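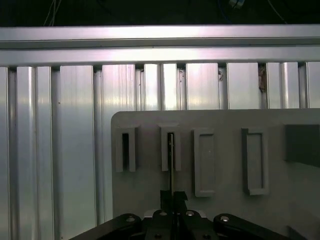 A slot tells you what it is for before you have read a single label, one reader of the previous edition wrote to us, and went on to ask why the book had given so little room to the plain business of putting a thin thing into a narrow place. The letter was a fair one. The earlier edition dealt with holders in two pages at the end of the chapter on shelving. They now have a chapter to themselves.

Chapter 11
Slots, Holders and Upright Panels

What this chapter covers

The open slot and the closed frame
Placing holders in a row
Clearance and lead-in
Bringing a rod to a slot
Marking, checking and care of the panel

Before starting, students should have read Chapter 9 (Measuring and Marking Out) and should be able to use a steel rule and a set square without help. The practical work at the end of the chapter requires one upright panel for each pair of students.

11.1 Introduction

Most of the small things used in a workshop, a laboratory or a school store are longer than they are wide. Rods, drivers, brushes, probes and pens all share this shape, and all of them give the same trouble when kept in a drawer. They roll, they lie across one another, and the one that is wanted is generally underneath. An upright panel with fixed holders deals with the trouble by giving each item a place of its own and by keeping that place in view.

The panel at the opening of the chapter is light grey with a rounded corner, and carries a row of raised features on its face. Two of these are U-shaped holders with a dark slot down the middle. Two others are closed rectangular frames with a recessed centre. A thin dark rod is being brought to the second of the slots. Students should keep this arrangement in mind, as the terms used in the following sections can all be applied to it.

11.2 The open slot and the closed frame

An open slot is a holder with a gap in its outline. Depending on its make, it may take an item from above, from the front or from both. It suits items that are handled often. Its weakness is that an item may leave the slot by the same way it came in, and a knock to the panel is sometimes enough to free it.

A closed frame has an unbroken outline. In some panels it serves as a holder for a flat item, in others as a border for a label, and in others again as a seat into which a further part is fitted later. The shape alone does not settle the matter, and the student should consult the panel sheet before placing anything in a closed frame.

In this book the word 'holder' is used for any raised feature meant to keep an item in place. The word 'slot' is used only for the gap itself. Older catalogues use the two words as if they were the same, and care is needed when reading them.

11.3 Placing holders in a row

Holders are usually set out in a single row at one height. The row is easy to mark out, and the eye runs along it quickly when something is missing. The distance between holders is measured from centre line to centre line, never from edge to edge. On the Wokamard practice panel, which is used for the exercises in this chapter, that distance is 40 mm and the full width of the panel is 316 mm.

When a row contains holders of more than one kind, those of the same kind should be kept together. Mixed rows are slower to read. A survey of store rooms carried out for the Andismont training scheme recorded 984 returns of small tools to upright panels, and most of the items put back in the wrong place came from rows in which open and closed holders alternated.

11.4 Clearance and lead-in

Clearance is the difference between the width of the slot and the thickness of the item. If it is too small, the item must be forced and both surfaces will wear. If it is too great, the item leans, and a leaning rod will often touch its neighbour.

Lead-in is the widening at the mouth of a slot. It allows an item that arrives a little to one side to be guided towards the centre. A slot with no lead-in can still be used, but the item must be lined up with more care – a point that students tend to discover for themselves during Exercise 11B.

11.5 Bringing a rod to a slot

The following method is taught in all Manolakis courses and is adopted here without change.

Hold the rod firmly, leaving enough of its length free to enter the slot.
Turn the rod until it lies in the same direction as the slot.
Bring it close to the slot and pause.
Check the line from the front and from one side.
Move the rod in slowly, without twisting.
Let go only when the rod has come to rest.

The check from the side is the step most often left out. Seen from the front, a rod may look perfectly in line while its far end leans towards the panel or away from it.

11.6 Light and shadow on the panel

A matt surface is to be preferred for the face of the panel. A glossy one throws back the light of the room and makes the edges of the slots hard to find. Shadows should also be considered. A block or deep frame standing out from the panel will darken the area beside or beneath it, and small holders should not be placed there.

Exercise 11A

Using the Eviveo panel sheet, mark out a row of four holders on plain card. Draw the centre lines first. Write the clearance beside each slot in pencil, then exchange cards with another pair and check their measurements against your own. Keep the card, as it will be needed again in Section 11.7.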